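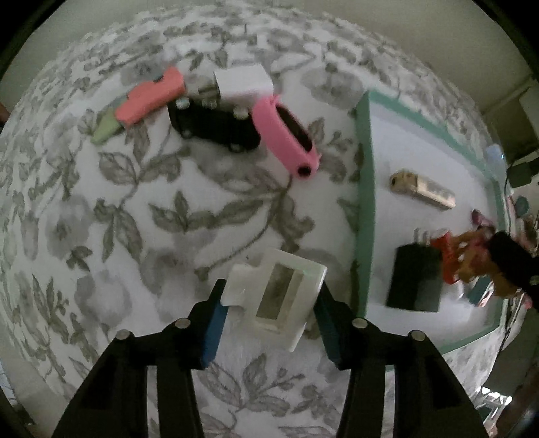

When a person leaves the army after many years, the first work at home is to sort the things that came back in the boxes. I left the service myself in June, with 54 kilos of baggage and a small flat in Ositz which I had only rented out until then. My advice is to take one box at a time and empty it completely on the bed. On a cover like this white one with the grey leaves and vines you must look two times, for a white plastic piece with a clear window in the middle can lie on such a pattern and you pass over it with the eyes. So put a plain sheet on top first, a dark one if you have it. Make four heaps: papers, clothes, tools, and the things you do not recognise. The last heap is the one which takes the evening.

The tips on this page are for people who are looking for civil work and must at the same time learn again to keep a house. I collected them in the job club in Pratedton, where I go still, and some are my own. They are simple. A person who has always lived in a house will maybe smile at them.

The paper folder

Buy one strong folder with dividers and do not buy a second one before the first is full. In mine the order is like this:

- discharge papers and proof of service dates
- certificates of courses, also the short ones
- driving licence copies and medical papers
- letters from employers, the newest in front
- contracts for the flat, electricity and telephone

Never give away an original. Make three copies of the discharge paper on the first day and write "copy" in pencil on the back. I sent my only good copy to a transport firm and waited seven weeks until it came home, with a coffee ring.

Papers that have been folded for years can be made flat again. Lay them between two sheets of clean baking paper, put a heavy cookbook on top and leave them for two nights. Do not use the iron on anything with a stamp or a plastic coating. Helmi Tikkanen from the job club tried the iron on a first aid certificate and the plastic stayed on the iron. She had to clean it afterwards with a damp cloth and bicarbonate, and this took longer than the whole folder.

For every employer you write to, put one line in a notebook: date, name, what you sent, what they answered. It looks like much work but it is one minute. When somebody telephones at nine in the morning and says only his first name, you will be glad to have the notebook near the telephone.

One shirt, one pair of trousers, one pair of shoes

You need one set of clothes for interviews and it must hang ready. I mean ready, with the buttons controlled and the shoes cleaned, and nothing in the pockets. Service shoes are often better than any shoes in the shop, but the very high shine looks strange with civil trousers. To make it softer, wash the toe with a little lukewarm water and mild soap, let it dry away from the radiator and use a neutral cream with a soft cloth. No more polish after this.

A white shirt which has lain in a box gets yellow lines at the folds. Soak it overnight in cool water with washing soda, two spoons for a small basin, and wash it normally the next day. If the yellow is still there, soak it once again. I do not recommend bleach at the collar. It makes the cloth weak, and the collar is the part that people see.

Ironing order: collar, cuffs, sleeves, shoulders, back, front. Most of us learned this in the first month and it is still correct.

Name tapes can be removed with a small seam ripper from the back side. Go slowly, cut every third stitch and pull the thread from the front. The little holes close a bit if you scratch over them with the fingernail and then hold steam above. On darker cloth a shadow will remain where the tape was. Such a jacket is good for the workshop or the garden and I would not take it to an interview.

The kitchen for one person

In the service the meal was there at noon and we complained about it. Now you must cook, and in the weeks of looking for work you must also cook cheap. I had 80 euros for two weeks in the beginning and it was enough, but only after I had learned some things from Irja Peltonen, who cooked for a whole barracks before she took a job in the canteen at Lahtinen.

Cook a pot of beans or lentils at the start of the week and keep half in the freezer. Write the name of the food on the lid. Frozen lentil soup and frozen goulash look the same after one month, and I once took the wrong one for lunch to a trial day at work and ate goulash with a dessert spoon.

Reduce the portions. This is more difficult than it sounds if you learned to cook in quantity. For one person, 80 grams of dry pasta is a normal plate, and for a hungry person a little more. Weigh it some times and then pour it in a cup, and make a mark on the cup.

A burned pot should not be scratched. Fill it with water to two fingers, add a spoon of washing powder, bring it to the boil and let it stand until morning. For burned milk use salt in place of the powder.

Keep one drawer for the small things you look for in the dark: a torch, candles, matches or a lighter, spare batteries, a tin opener. Check it when the clocks are changed. If there are children who visit, the drawer must be a high one or you take the matches and the lighter out and put them on top of the cupboard.
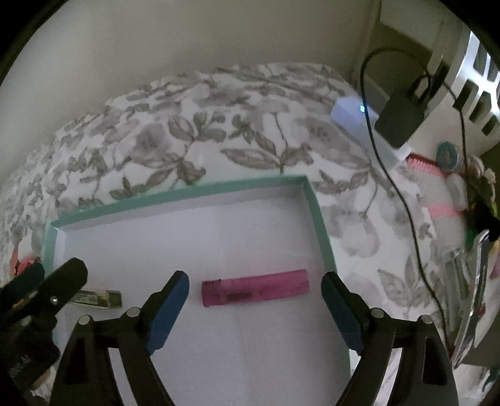 Tools: what to keep and what to sell

Many of us come home with more tools than a flat can hold. Lay everything on the floor and put together what is double. From two same screwdrivers keep the one with the better tip, also if the handle is ugly. I sold my second socket set and a bench vice for 200 euros together, and with this money I paid the fee for the forklift licence and had a little left.

Rust on a spanner goes away with vinegar. Lay it in a jar for one night, brush it with an old toothbrush, rinse it, dry it very well and rub it with a drop of oil. If you forget the drying, the rust is back at breakfast. Measuring tools must not go in the vinegar.

Toivo Toivonen was a vehicle mechanic for the whole of his service and he has now a bench at the repair works of Jirach. He got the place partly because of his toolbox. At the trial day the foreman asked to see it, and everything was clean and in its place, with a list glued inside the lid. I have copied this list idea. When I lend something I write the name of the person beside it in pencil, and I rub it out when the tool is back. Lenni Koskela has stood on my list since spring with the long spirit level.

The morning before an interview

Do the preparing in the evening, so that there is nothing in the morning except washing and eating. My own list hangs at the inner side of the front door:

1. Folder with copies, and one page with my work history.
2. Notebook and two pens.
3. Address and name of the person, written by hand and not only in the telephone.
4. Ticket, or money for the bus.
5. A clean handkerchief.
6. Keys.

Then set the alarm for half past six, also when the interview is at eleven. Eat something warm. Porridge keeps long, and it does not drop on the shirt if you put the shirt on afterwards.

The translation of your work into normal words I will not treat here, there are people who know it better. I give only one small thing which can be done at the kitchen table. Write what you did on a paper without one abbreviation, and read it to a neighbour. My neighbour Didier Jacquet has never worn a uniform, he was a baker, and he stopped me at every second line. After the third evening he understood all of it, and that page is the one I sent out.

The bills in the first half year

In the service many costs went away before you saw them. Now they come by letter, and often together. Take a calendar with big squares and write every bill on the day when it must be paid. My first heating bill was 269 euros and I had not expected it at all, because the tenant before me had paid it always direct.

Read the meters yourself on the first of the month and keep the numbers in the back of the folder. If a number jumps, look first at the toilet, then at the boiler. For the toilet put some drops of food colour in the upper tank and wait twenty minutes without flushing. Colour in the bowl means that the seal is old. A new one is cheap and can be changed without special tools, but close the water before you begin.

I will add the part about mattresses and damp cellars when I have tried the lime powder a little longer.

Home Kitchen Workshop Laundry Papers Job club Contact Back to top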